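Alura Wrist Camera Set-Up Guide
Section 8: Checking the Camera After a Gripper Change

8.1 Purpose

Use this section each time you move the Alura wrist camera between the Pendunetti two-finger gripper and the Wusau suction gripper. The camera bracket fits both, but the lens sits farther forward on the Wusau flange. Exposure and focus settings saved for one gripper do not carry over to the other.

Revised Nov 10, 2022. Controller build 1569 or later is required. On older builds the Grippers tab does not store camera settings, and steps 5 through 9 of 8.3 must be repeated at every power-up.

8.2 Before you start

You will need:
2.5 mm hex key
Lint-free cloth
Focus card (supplied in the bracket box)
The profile sheet for the gripper being fitted

CAUTION: Set the arm to hold and press the stop button before you put a hand between the flange and the camera bracket. The brake on joint 5 can settle slightly when the load on the wrist changes.

CAUTION: Do not unplug the camera cable while the status light is blinking. Wait for a steady light.

8.3 Fitting and first image

1. Remove the old gripper as described in Section 6. Leave the camera bracket on the wrist.
2. Fit the new gripper and tighten the four flange screws in a cross pattern.
3. Loosen the two bracket screws by half a turn. Slide the bracket until its index mark lines up with P (Pendunetti) or W (Wusau). Tighten the screws.
4. Check that the cable has slack with joint 6 turned to both ends of its travel. Turn the joint by hand with the brake released.
5. Release the stop button. On the controller, open Grippers and select the profile for the gripper you fitted.
6. Set Exposure to Auto and Focus to Manual.
7. Jog the arm until the lens is 19 cm from the focus card. Turn the focus ring until the small print on the card is sharp in the live view.
8. Lock the focus ring. Press Save to Profile.
9. Jog back to the home position and take one still with Capture. Confirm that the still appears in the profile log.

Note: Auto exposure takes about 2 seconds to settle after a large change in light. Stills taken before that may come out too dark or too bright.

8.4 Near-surface check

The near-surface check compares how the two camera positions behave when the lens is closer than its working range. Run it once per gripper and keep both stills with the profile.

1. Choose a plain, matte surface. Avoid glass, polished metal and anything with a printed pattern.
2. Set the jog speed to Slow.
3. Jog toward the surface until it fills the live view. Watch the gripper and the surface directly as you move, and stop before any part of the arm makes contact.
4. Wait for exposure to settle, then press Capture.
5. Jog back along the same line. Do not rotate the wrist until the gripper is clear.

CAUTION: The live view gives no reliable sense of distance on a plain surface. Do not use it alone to judge clearance.
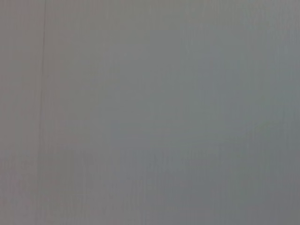

Figure 8-2. Near-surface still. Plain gray surface, out of focus, with a thin dark line at left.

Read the still as follows:

Soft focus over the whole image is normal at this distance. Do not adjust the focus ring to correct it.

Gradual changes in brightness are acceptable. A hard-edged bright spot means the surface is too shiny. Choose another and repeat.

A line or streak may belong to the surface or to the lens cover. Shift the arm sideways by a few millimeters and capture again. If the mark stays in the same place in the image, clean the cover with the lint-free cloth and repeat the check.

If a finger or cup shows in the view, note its position on the profile sheet. The Namboodiri grasp planner needs this value to mask the area.

8.5 Recording the result

Enter the gripper name, bracket mark and controller build on the profile sheet, and attach both stills. For units under the comparison program, send the completed sheet to Elango Shenoy. Questions on planner masks go to Satish Fernandes.

If the check fails twice with the same gripper, go to Section 11, Replacing the Lens Cover.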